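Kitchen Talk > Baking > Bread & Dough
Search the boards Go

Why is my soda bread gummy in the middle?

Posted by Henriques, 21st October

I've made the Gultine soda bread twice now and both times the crust was lovely but the inside was like putty! I used 600 g of plain flour, buttermilk from the corner shop and a good pinch of salt, and gave it 40 minutes. My oven is a Tranova fan one (came with the flat, no manual). Any ideas? I'd love to crack it before December when my sister comes.
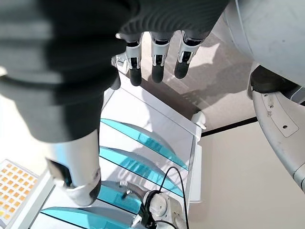
Replies

Fonum

Sounds like too big a loaf to me. I'd split that dough into 2 and cut the cross really deep, nearly to the bottom, so the heat can get in. Oh, and don't knead it! Just bring it together with your hands and get it straight in the oven. Mine gets tapped on the bottom and if it doesn't sound hollow it goes back in upside down for a bit.

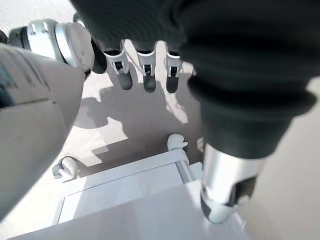

2 min read

doughnotdisturb

Mine was the same, bought an oven thermometer, fixed. Also are you cutting it hot?? Leave it an hour
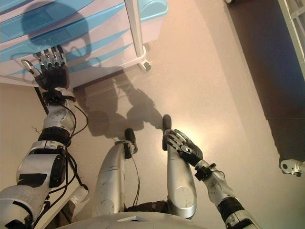 at least, longer if you can bear the smell. I wrap mine in a tea towel and go out.

Filed under: soda bread, no yeast, baking problems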